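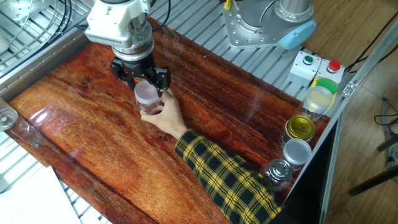 A robot gripper closes on a small clear plastic jar with a white screw lid.

Skiltwood physical edition listed by Hilen, and fans may want to hold on to their wallets

17 February 2023

A store listing for a boxed version of Skiltwood went up on the Hilen website this week and was gone again within hours, which was plenty of time for the forums to decide that a sequel is coming, that the game is getting a Switch port, and that the long-missing co-op mode will be on the cartridge. The listing said none of those things. It had a title, a placeholder box with no art on it, a product code ending in 1376 and a price of $50. That's all there was.

Skunthorpe, the studio behind the game, answered our email with one line saying it "doesn't comment on retailer listings." Plenty of people on the game's message board are reading that as a yes. It reads to us like the line every studio sends to everybody, and Skunthorpe sent us the same sentence, down to the comma, when the vinyl soundtrack rumor was going around. There is still no vinyl soundtrack.

For anyone who skipped it the first time, Skiltwood is a side-scrolling adventure about a lamplighter in a flooded forest. It came out as a download for PC, did well with people who like hard platformers, and picked up one free update that added a boss rush and fixed the ladder bug. The update notes promised "more to come." That was two years ago, and the players who have stuck around are understandably hungry for anything at all.

The price is where the excitement starts to look thin. The download version sells for under half of what Hilen was asking, and the listing didn't mention a map, a manual, an art book or any of the other extras that usually come with a small-run release. Either the store hadn't filled in the details or there weren't any to fill in. Some fans have taken the higher number as proof that new content is included. Retail systems put in round numbers all the time when nobody has told them the real one, and $50 is about as round as they get.

Then there's the platform. The cached copy of the page that has been passed around shows the game filed under "Console - Other," a category Hilen also uses for controllers, charging stands and at least one gift card. A Switch version would make sense, and we'd be glad to play one. But a drop-down menu in a store's back end is a shaky thing to build a port on, and the people posting mock-up box art might want to slow down a little.

Co-op is the strangest part of all this. As far as we can tell, it entered the story through a single post claiming that Saarela, the lamplighter's sister, would be playable by a second person. Saarela appears in the game for maybe a minute, at the end, standing in a doorway. Data miners did find a second set of her walking sprites after launch, and those files have been brought up in every Skiltwood rumor since. Games ship with leftover files constantly. Skunthorpe said back then that the sprites were made for a cut scene that got dropped, and there's been no sign since that the answer has changed.

The poster behind the co-op claim also said the game would be shown at an online event in September, with preorders opening the same day. That would put the listing seven months ahead of its own announcement. Stores do jump the gun, though usually by a few days, and usually when there's a release date to type in.

What we do have is a bit of history. Hilen has a habit of putting up pages for games that people search for, taking them down, and putting them up again later with a different price. It did this with two other indie titles last year. One of them did get a boxed release, from another company and on another platform. The other never did, and customers who had preordered it waited weeks for refunds. We asked the store if the Skiltwood page was posted by mistake and hadn't heard back when this went up.

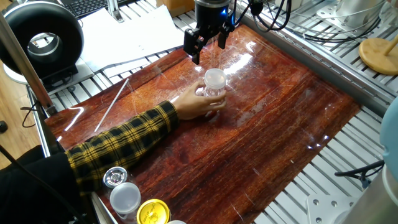 Should I preorder if the page comes back?

Waiting for an announcement from Skunthorpe is the safer choice, as a store page alone doesn't guarantee that a boxed version exists or that your money will come back quickly if it doesn't.

There's a case for optimism, and we'll give it a fair hearing. Skunthorpe posted two job ads over the winter, one of them for a programmer with console experience. A ratings board entry would be more convincing, and we looked for one without luck, but studios don't hire console programmers for fun. The ad doesn't name Skiltwood, and the studio has said before that it's working on something new. It could be for either game.

A petition asking for a physical version has also been running since launch, and it jumped after the listing appeared. Its organizers say 71 percent of the people who signed would buy a boxed copy "at any price." We'd take that with some salt. Saying so on a petition costs nothing, and small publishers have been burned before by fans who were loud in the comments and quiet at the checkout.

Meanwhile the PC version got a tiny patch this morning, version 1.0.4, with notes that mention "stability" and nothing else. The board has already filled several pages about it. One player found that the title screen now loads slightly faster. Another is sure the water looks different. We started up both versions and couldn't see any change in the water, but our monitor is old.

If Skunthorpe does announce something, we'll report it, with the price and the platform and whatever is in the box. Until then there's one deleted page and a lot of guessing. Skiltwood is still available as a download on PC, the boss rush is still free, and the second ladder in the mill still drops you through the floor if you jump off it to the left, whatever the patch notes say.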